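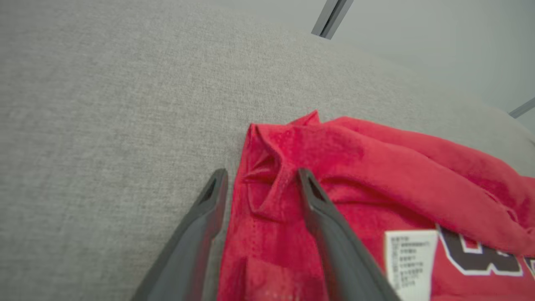
the gray, up close

Re: Light fabric sofa, yes or no?

halima_owino
December 26, 2022
Hi all, hope everyone is full of leftovers! We're finally replacing the old brown couch in our Damdale house, and I've fallen hard for a light gray one with little off-white flecks in the weave (color in the photo, more or less). My sister thinks I've lost my mind, what with 3 kids and a dog who believes he's a person. Has anybody lived with a pale sofa for a few years? Be kind but tell me the truth.

tusberg_dennis
Welcome, Halima! I'm going to side with your sister, sorry. We had one in oatmeal and by May it looked like a doormat. My wife spent nearly 200 dollars on cleaning before we gave up and bought leather, and we haven't looked back.

Ploltard77
Oh, I don't agree with Dennis at all (sorry, friend). A speckled weave hides so much more than a plain one. Ours has seen spaghetti, crayons and two cats, and a damp cloth handles most of it. Get removable covers if you can, even if they cost extra.

tusberg_dennis
Cats don't roll in ponds, though!

sowah_sews
Throw a washable blanket over the dog's end, Halima. Mine was 40 dollars and goes in with the towels every Sunday.

halima_owino
You're all so lovely, thank you. Off to ask the store about covers, and I'll let my sister read Dennis's post.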